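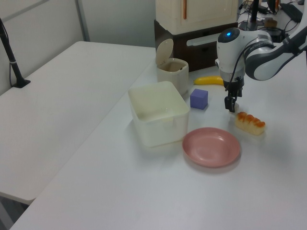
Notebook, May. Dyeing with onion skins and madder, third round

Back on the wool today and I'm so pleased with how this is going! Round two was the muddy brown lot (my fault, I let the madder pot boil while I was on the phone to Marwan), so the whole idea this time was to go slow and write everything down as it happened.

Fleece yarn from the Kassab cones, the undyed one, wound into 14 skeins. Scoured last night in the big pan and left to cool in its own water. Alum mordant first thing, weighed dry. Total dry weight before scouring 2944 g, after scouring and a proper dry on the rack 2872 g, so there was a fair bit of spinning oil in there. No wonder round one took up so patchily. Note for Rima: the cones from the other shelf feel greasier still, so scour those twice.

Onion pot
Skins soaked overnight, simmered an hour, strained through the old curtain. Lovely strong liquor, the colour of builder's tea. First skeins in just after ten. They went gold almost at once and then crept towards orange over the next hour. I pulled one early and left its neighbours in, and the pair side by side are gorgeous, like two ends of the same sunset. Ayman wants the early one for his hat stripes. He can have it once I've cut a length for the sample card.

Madder pot
This is where the patience comes in. Ground root in a muslin bag, tap water, a pinch of chalk, and the lid off so I'd keep looking at it. Held it just too hot for a finger and never let it simmer. For the first half hour it looked like nothing at all, weak pink, and I nearly turned the ring up. Glad I didn't. By lunch it was a real brick red, with hardly any brown in it. Natalie came through and asked if I'd cheated with a packet dye, which I am taking as a compliment.

Overdyes
3 skeins went from onion into the tail end of the madder. Result: a warm rust, a bit uneven near the ties. I'd tied them too tight again. Use the loose figure-of-eight ties from now on, four per skein, in the white cotton so they show up.

Iron dip
Only tried on one short length. It turned the gold to a deep mossy olive in under a minute, quite a thrill to watch. Keep the iron bucket well away from everything else, and please label the spoon. Brunello, I mean you.

Still to do
Rinse the reds again, the water is running pink.
Half of each sample length goes in the south window behind card, the other half in the drawer.
Ask Rima whether she kept the spent madder from round two. I'd love to see if there's a peach left in it.
Weigh the onion skins next time BEFORE soaking. I forgot, so the gold recipe is a guess for now.
More skins needed, any colour, bag is under the sink.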